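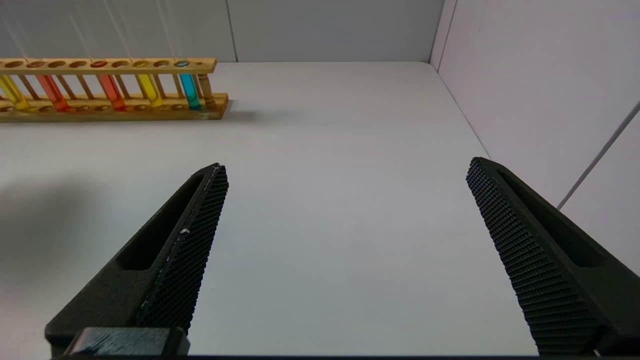
Wooden tube racks: oil or leave alone?
Posted by rshokri61

I picked up a secondhand test tube rack for the color mixing table at our after-school club. The finish still has a bit of gloss, but I don't know what was used on it. I have colored water in five tubes right now, yellow, a couple of orange-reds and a turquoise, with a gap left in the middle for whatever the kids mix next. My worry is dye getting into the base where the tube bottoms sit. Should I put mineral oil on it, or leave it alone?

Ovach replied:
Leave it. Oil gets on the glass and then small hands drop the tubes. Wipe up spills the same day and you'll be fine.

prirkley_210 replied:
Disagree. I oiled mine in June, let it sit overnight and buffed it dry. No slippery tubes. Bare wood takes blue food coloring and never gives it back.

Ovach replied:
His isn't bare though. He said it's glossy.

prirkley_210 replied:
The top might be. Check inside the recesses. On mine they were never finished at all.

Esmaeil Karimi replied:
I'd skip wood for kids and get a plastic rack. It goes in the sink with everything else. We have 20 of them at school and they all still work.

rshokri61 replied:
I like the wood one and it was cheap, so I'm keeping it. I'll put a drop of water in one of the end recesses tonight and see if it soaks in. If it does I'll try the oil.

prirkley_210 replied:
Use a cotton swab for the oil. A rag won't get down in there.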